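Last touched 3/4/23. Read the fault section before you run anything off this set on a real robot.

# nuswood-board-hold

Two-arm handling runs from the Zadusbridge room. Robot picks up a flat board, holds it level or tilted in front of the washer, sets it down again. Recorded with the Jarer arm stack, head camera plus joint logs.

Original plan was a clean demo set. We got a gripper fault part way in, so now it's mostly a fault set with some clean runs. Folder names didn't get changed, sorry.

## What's in it

- `clean/` runs with no fault flag
- `release/` runs where one gripper opened without a command
- `stop/` runs ended by e-stop, whatever the cause
- `notes.txt` operator notes, typed during the session, spelling as is

Total is 3207 clips. 18 of them are in `release/`. Every clip is 20 seconds unless it ended early.

## The fault

Short version: left gripper lets go on its own while the arm is holding still.

Longer version:

- Only happens during a hold. Never seen it while the arm is moving to the pick.
- Command log says closed the whole time. Finger position says open.
- No alarm raised. Jarer status stays green, and this is the bad part.
- Right gripper keeps clamping, so the board swings down on that side instead of dropping flat.
- Arm controller sees the load change and corrects for it. Correction is fast. Left forearm came up hard enough in one run that we pulled the stop.

First guess was grip force too low. Raised it, no change. Second guess was the board wearing down at the short ends. Swapped boards, same thing.

Best guess right now is the gripper cable. It loops wide on the left side and gets pulled when the wrist rolls past a certain point. Signal drops for a moment, gripper reboots, and the default on reboot is OPEN. Default on reboot should not be open. Ticket is in with the Mnguni gripper firmware people, no fix yet.

Not proven. Bench test reproduced the reboot by tugging the connector by hand but we have not caught it live with a probe on the line.

## Rules until its fixed

- Nobody inside arm reach during a hold. Reach, not "close to". Use the floor line.
- Do not reach under the board to catch it. Let it fall.
- Washer stays off and unplugged. Door can be open, door glass is in the swing path so pad it if you're running wrist roll tests.
- Hand on the e-stop for the full hold.
- Hold limit is 3 seconds at full tilt. Script enforces it, don't pass `--no-limit`.
- Check both gripper cables before each block. If the left one is dragging or hooked on anything, stop and reroute it.
- Don't trust the green status. Watch finger position.

## Using the data

Finger position is in `grip_pos`, command is in `grip_cmd`. The mismatch is the label you want. `fault_flag` was added by hand afterwards and is late on some clips, so recompute it if timing matters.

Shadows fall across the board in the head view, with the light coming from behind the robot. Edge detection on the board face is unreliable because of it. Track the ends at the fingers instead, the small black clips just inside them are good targets.

Don't use `stop/` as negative examples without reading the notes. Plenty of those stops were just us being jumpy.

## Tilted hold at the washer

Board face turned up at the head camera, clamped at both short ends, drum opening behind the right half. Left gripper cable is looped out over the floor.

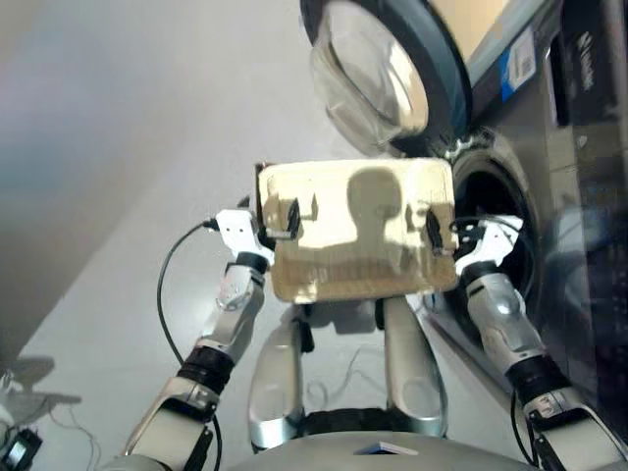
## Known gaps

- No current log on the gripper supply. Should have had one from the start
- Wrist roll is missing from clips recorded before the August config change
- Retest with the shorter cable not done
- `notes.txt` has two entries out of order, left alone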